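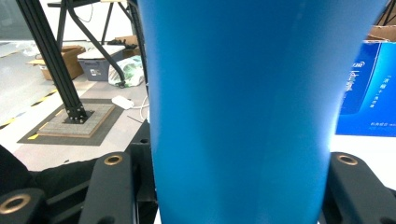
## Kitchen and Break Room Walk-Through, Droltberg Office, December

Room 2301, checked at 4:30 in the afternoon. What a good month! Comments are under each item, so please read them even where the box is ticked.

- [x] **Cups and tumblers: no chips or cracks**
 Two glass mugs went in the bin. Plastic ones are all fine, and the new shelf liner is great (no more sliding!).
- [x] **Fridge at 40°F or below**
 Reads 37. Door seal wiped and closing tightly.
- [ ] **Extinguisher tag current**
 Gauge is in the green, but the monthly initials are missing. Ilov has the service call.
- [x] **Outlets near the sink**
 Test buttons tripped and reset on both. Love how quick this one is.
- [ ] **Kettle cord**
 Scuffed near the plug. Unplugged and tagged, please leave it that way until the replacement comes.
- [x] **First aid box**
 17 bandages left, burn gel in date. Order a box of 100 with the next Kiani delivery.
- [x] **Floor clear, mat flat**
 The Femum mat finally lies flat at the corners, hooray!
- [x] **Exit path and door**
 Opens fully. The recycling bins have moved to the other wall and the hallway feels twice as wide.

Open items: extinguisher initials, kettle cord. Both get looked at again in January, along with the dishwasher hose, which I couldn't reach this time.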